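The Door at Bay Two

1. Arrival

Saoirse Ó Dálaigh had installed 135 industrial doors in her working life, and she was as happy about the next one as she had been about the first. She sang most of the way to Arnetbridge with the van heater stuck on high and the spare motor rattling in the back, and when the Hellwig bakery came up out of the fog she said "Oh, you beauty!" out loud, to a loading dock.

It was a good dock, though. Four bays, a proper canopy, a concrete apron that drained the right way. Bays one, three and four had new roll-up doors. Bay two had the old Prandmont.

She had only ever seen a Prandmont in a catalog. Slatted steel, chain drive, a counterweight the size of a suitcase hung in its own shaft. They stopped making them before she was born, and this one had gone up and down for forty-odd winters, letting out bread and letting in snow.

"It has to go," said the night manager, a tired man named Sutard with flour in his eyebrows. "It sticks. Yesterday it stuck with a truck halfway under it."

"Which half?" asked Saoirse.

"The expensive half."
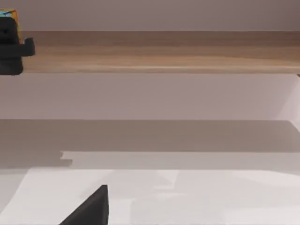 2. Listening

The work order said remove and replace. The new door was due from the depot at six in the morning, and until then all she had to do was unhook the old one and make the opening safe. She got out her ladder. Then, because she couldn't help it, she pressed the green button.

The Prandmont thought about it. The motor hummed, the chain took up its slack, and the whole curtain rose with a noise like a drawer full of spoons. At shoulder height it stopped. It shivered, dropped the width of a hand, and stayed there.

"See?" said Sutard.

"Do it again," said Saoirse, to the door.

She ran it 10 times. She ran it with her ear against the left guide and then with her ear against the right. She lay on her back on the freezing concrete with a flashlight in her teeth and watched the bottom bar go over her, and it was wonderful, every slat folding up behind the one before it as if somebody had taught them manners. It stuck in the same place every time.

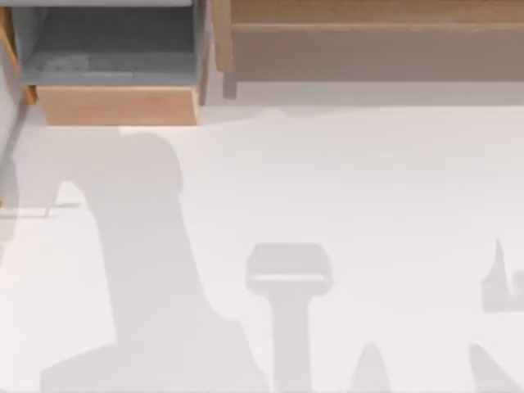

That was what got her excited. A worn-out door sticks anywhere it likes. A door that sticks in one place has something to tell you!

"How long have you got?" she asked Sutard.

"First truck is at four."

It was a little after one. She took off her good gloves and put on her bad ones.

The counterweight shaft was behind a steel panel held on with eight bolts, and the bolts had been painted over by people who liked paint. Green over gray over a cheerful orange. She chipped and swore and chipped. Sutard went away and came back with a cinnamon roll on a sheet of parchment, still hot in the middle, and set it on the top of her toolbox without a word. She ate it in four bites. It was the best thing that had happened to her since January.

The last bolt let go with a bang that brought two bakers out to look.

3. The Shaft

It smelled of grease and old pennies in there. The weight hung on its cable, black and enormous, and behind it the guide rail ran straight up into the dark. She followed the rail with her light. Clean, clean, clean, and then a bright scratch as long as her thumb, at shoulder height.

A bracket had slipped. One small bracket, with one bolt backed out so far that its head brushed the weight each time it went by. Every trip up, the weight caught it. Every trip up, the safety brake felt the tug and did exactly what it had been built to do.

"You weren't stuck," Saoirse told the door. "You were being careful."

She turned the bolt back in. It took 41 seconds by the clock over the dock, and most of that was finding the wrench. She added a lock washer from the coffee can in the van and gave the rail a wipe of fresh grease all the way to the top, because it deserved one.
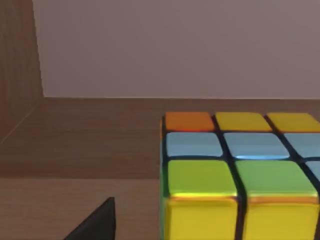
4. Four O'Clock

Sutard pressed the green button himself. He did it with his eyes closed.

The curtain went up. It passed shoulder height and kept going, rattling and shining, up past the canopy light and all the way home, and the weight came down its shaft as softly as a cat getting off a bed. One of the bakers clapped. The other one whistled. Behind them the fog had begun to lift, and there were headlights turning in off the road.

"What do I tell the depot?" said Sutard.

"Tell them bay two would like a new bottom seal and a coat of paint," said Saoirse. "Orange, if they have it."

She sat on the tailgate and watched 70 racks of bread go out under the old door, one after another, steaming in the cold. Then she opened her notebook to a clean page, because she wanted to draw that chain drive before the light changed.
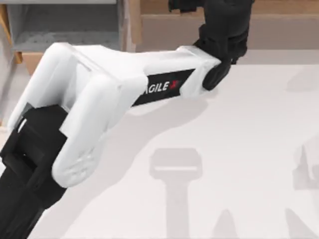
5. Afterward

The new door went to a garden center across the river, where it is doing very well. Saoirse put that one in too. She hummed the whole time, and on the way back she took the long road past the bakery, rolled down her window, and waited at the gate until she heard the spoons.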